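Acta de la reunión de mantenimiento, célula Volla
Marzo, empezamos a las 9 y pico

Estábamos Solomiia Fedoruk, Shaohua Kang, Roy Lightfoot y yo, Kelly Rudd, que tomo notas otra vez (¡a ver si rotamos!). Reece Ashworth avisó de que no venía.

1. Dedos de la pinza
Shaohua cambió los dos dedos amarillos el mes pasado y los ve bien. Roy insiste en que el derecho cierra un pelín tarde. Lo discutimos un buen rato y quedamos en repetir el cero de la pinza antes de tocar tornillos. Si después sigue igual, se pide otro juego a Goodall, que la última vez tardó una eternidad.

2. Cámara de muñeca
Solomiia la recolocó para que los dos dedos entren por abajo, uno en cada esquina, y quede mesa libre en medio. A mí me gusta mucho más así, con la botella del tapón naranja tumbada en el centro y las cestas azul y verde detrás. Roy habría subido un poco el ángulo, pero acepta dejarlo como está hasta la próxima revisión.

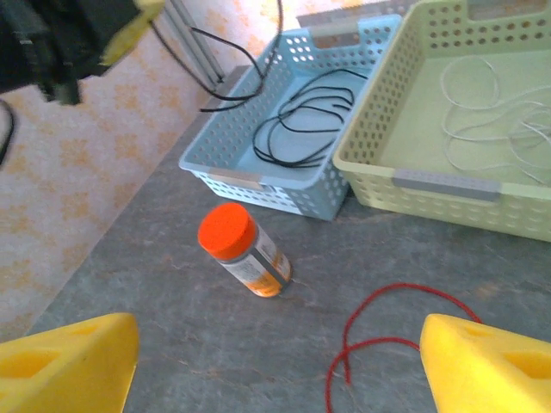 3. Cables
Shaohua quiere bridas nuevas en todo el recorrido del brazo y una holgura de 300 mm en la muñeca. De acuerdo todos. Los cables negros se quedan en la cesta azul y la cuerda blanca en la verde, no los mezclemos, por favor.

4. Engrase
Llevamos 237 horas desde el último. Drincombe manda la grasa esta semana, o eso dicen.

5. Varios
Copia de los parámetros en el servidor de Idow: pendiente, me toca a mí. Reece hará el cero con Roy, hacen falta 2 personas.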